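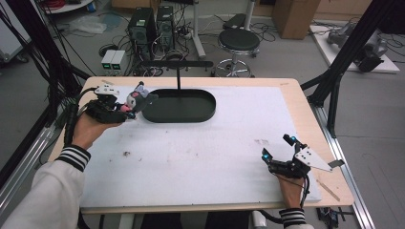

Tray (tableware and household)

A tray is a shallow flat-bottomed holder used for carrying, sorting or displaying things. Usually has a raised rim. Shapes: rectangular, round, oval, and the straight-sided oval sometimes called stadium. Made in wood, metal, pressed paper, glass, plastics.

Rim height

Low rims are common on display and dresser trays. Higher rims on anything meant to be carried with drinks on it. The trade term for a rim under 15 mm is "lip", though makers are not consistant and older catalogs use the two words for the same thing.

Handles

Cut-out handles, bail handles, or none. Oval trays often have none and are lifted by the edge. Butler's trays have hinged sides that fold up, see Folding furniture.

Production at Beven

The town of Beven had several tray shops, the largest being Grondine, which pressed and lacquered oval trays for hotels. At its peak the works employed 175 people. A surviving order book lists 2,777 trays shipped in a single May, most of them to one buyer, Pagano, a restaurant supplier. Black was the cheapest finish. Green cost extra and was mixed in house, recipe lost. Grondine closed its lacquer room first and the presses later, exact years disputed.
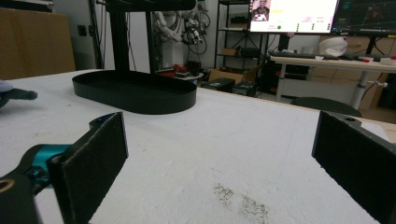 Black oval tray with a low raised rim, used as the base of a stand.

Trays as bases

Many stands, lamps and jewelry holders use a tray as the foot. Weight low down keeps the post steady, and the rim stops small items rolling off. The Flevden pattern book has four such designs, all with a center post.

Collecting

Prices vary a lot by finish. Chips on the rim lower the value more than wear on the flat part. Nazareno Rinaldi's checklist covers 800 patterns and is still the usual reference, althought the numbering skips in the hotel section. Unmarked pieces are hard to place. Relacquered ones even more so.

See also: Salver, Platter, Coaster, Tea cart

Last edited 13 Jun 2026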